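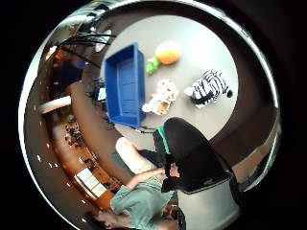
Perguntas frequentes — arrumação de peluches na sala de convívio Neves

Que peluches podem ficar na sala?
Os de tamanho pequeno, que caibam no tabuleiro azul com os outros. Os grandes vão para o armário do corredor. Se tiver dúvidas, pergunte à Aurora Leitão na receção.

Onde se guardam?
No tabuleiro de plástico azul, que fica na mesa redonda durante o dia. Às 20 horas passa para a prateleira de baixo.

As crianças têm de arrumar tudo sozinhas?
Não. Pedimos que um adulto esteja por perto, de preferência no sofá, para chegar à mesa sem se levantar. Os mais pequenos costumam demorar 10 minutos a largar a zebra. 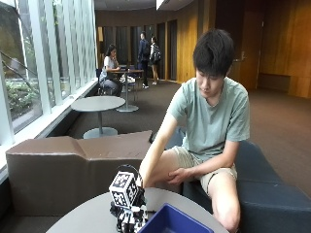
O sofá azul-escuro e a mesa redonda, junto às janelas.

Há alguma ordem para arrumar?
Primeiro os animais, deitados de lado, depois as peças redondas, que rolam para o chão se ficarem para o fim. Não é preciso separar por cores. Se o tabuleiro encher, deixe o resto na mesa

e avise o Armindo Pinheiro, que trata do assunto ao fim da tarde.
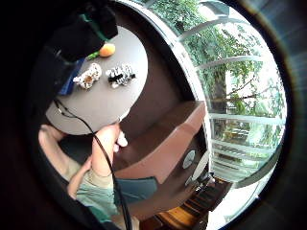 Quanto à lavagem, fazemo-la uma vez por mês, num saco de rede, com água fria e detergente sem perfume. Os peluches de pelo comprido secam na horizontal — nunca no aquecedor. Em abril lavamos também as capas das almofadas.

Posso levar um peluche emprestado?
Sim, até ao dia seguinte. Escreva o nome e o número do quarto no caderno da receção.

Perdi um peluche. O que faço?
Veja primeiro debaixo do sofá e atrás do assento castanho. O que aparece sem dono fica guardado até ao fim do mês.
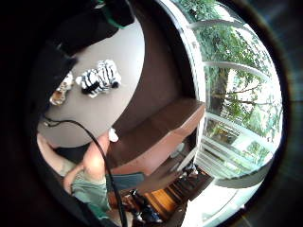
A zebra, deitada de lado na mesa.

Aceitam doações?
Aceitamos, desde que estejam limpos e sem botões soltos. Entregue na receção, ao cuidado de Madalena Gouveia. Não aceitamos peluches com pilhas.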